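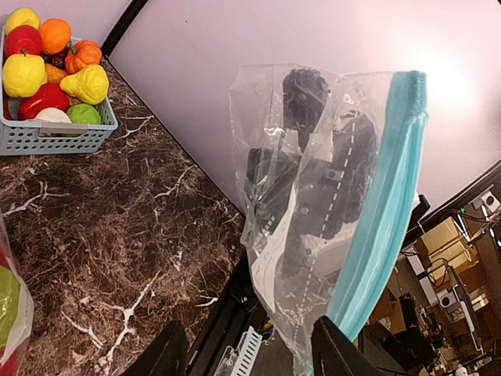
Wrist camera view, the bag with the black parts in it, fingers at the zip end.

Zip bag demos by remote control - policy grabs the bag but never gets the zip right. More demos, or better ones?

Asked in Teaching by Demonstration, Prellwood forum

Hello all, and sorry in advance for the length of this. I've been teaching our arm to handle clear zip-top bags, driving it by remote control from a pair of Eynon handles and recording as I go. So far I have 311 episodes, of which I kept 203 after throwing out the ones where I fumbled or lost the zip altogether. The bags have different things in them (black mechanical parts in one, peaches in another, and so on) because I wanted it to learn the zip and not the contents.

Trained on the lot, it reaches for the bag very nicely, closes on the plastic near the bottom, and then sort of dithers. Sometimes it nudges along the seal a little and goes back. Sometimes it just sits there holding on, bless it. I've tried training for longer and it dithers more smoothly, but that's all.

My questions are these. Is 203 simply too few for something as floppy as a bag? And would I do better guiding the arm by hand for the fiddly bit, where I can feel what the plastic is doing, even though my hands would then be in some of the camera views? I can post settings if anyone wants them, but I've a feeling the fault is with me and not with the settings.
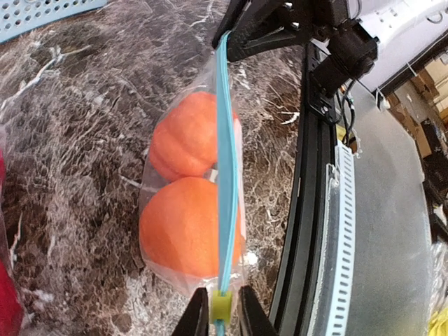 Same job with the peaches. The slider is the little yellow-green piece between the fingers.

Answer 1 (accepted)

Lovely clear pictures, thank you, they help a lot. I went through something very like this last February with drawstring pouches, so take this as one person's experience.

I don't think your number is the trouble. I'd look at what you do in the moment after you grip. When I drive an arm by remote I tend to stop and think just there - is it holding, which way do I pull, have I got the slider or only the film next to it - and every one of those pauses gets recorded as if it were part of the job. The policy then learns that the right thing to do after gripping a bag is to wait. Play back a dozen of your kept episodes and watch only that part. If your handles are still for more than a second or so, there's your dithering. You can trim the still stretches out, or (better, if you can face it) record again having decided beforehand exactly what your hands will do.

The other thing is to always go the same way. In your peach picture the slider is down at the low end of the seal with the fingers either side of it, and that's a nice clear starting point. If in some episodes you begin there and in others you start halfway up, or let go and take a fresh hold, it has several different answers to learn from views that look nearly the same to it. Choose one way and be boring about it. I'd save the fresh holds for a second batch, once the plain version works.

On varying the contents, yes, do keep that up. Crinkly film throws highlights all over the place and you want it to see plenty of them. I'd also try a different colour of seal if you can get hold of one. Both of yours look blue to turquoise, and it may be leaning on that more than you'd like.

As for guiding by hand, I did 12 episodes that way and gave up, mainly because my sleeve was in everything. What I did find useful was guiding it through the pull a few times without recording at all, to get the feel of how little force it needs, and then going back to the handles.

Comment from the asker: Watched the playbacks over lunch and oh dear, you're quite right. In one of them I'm stopped for 8 seconds! I'll trim those first and then record a fresh batch, always starting from the slider end.

Answer 2

More data. We never got anything decent on bags under a thousand.

Comment: A thousand episodes with the pauses left in would give you a very patient robot, I should think.

Answer 3

Can't speak to the training side as I only look after the hardware on ours, but do check your fingertips. Ours had worn smooth and the film was slipping between them, which on the recordings looked just like hesitation. We put new pads on from Cultbridge and it was better the same afternoon, though they do come off if you don't clean the finger properly first. Also, what rate are you recording at? The Ukimum logger drops frames when the disk is nearly full and doesn't warn you, so it's worth a look at the timestamps before you trim anything.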